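Please Do Not Help the Robot

The open day at Odum began, as these things do, with lanyards. There were 32 of us, mostly from local firms, plus a school party from Ginovmont who had plainly been promised something with legs.

What we got was tidying up. Odum wants machines that can clear a table, and it teaches them by having people do the job first, hands in grippers, over and over. A shift lasts 60 minutes. The trainee's task on our visit was called Amamari, after some earlier project, and it involved moving a glass and a tube without incident.

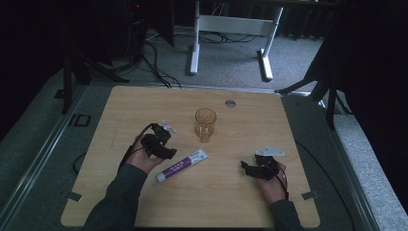

A gripper on each hand, with the glass and the tube still to be dealt with.

I was allowed a go. I have been picking up glasses unaided for decades and felt I had something to offer. My first attempt took 11 seconds and drew a kind silence from the school party. My second was slower.

Afterwards there was coffee, and a talk on the software, which is called Yazıcı and is now on version 7. It learns from everybody's efforts, good and bad, we were told. I asked whether mine would be included. The engineer said they could always filter.

The next open day is in March. The biscuits were very good.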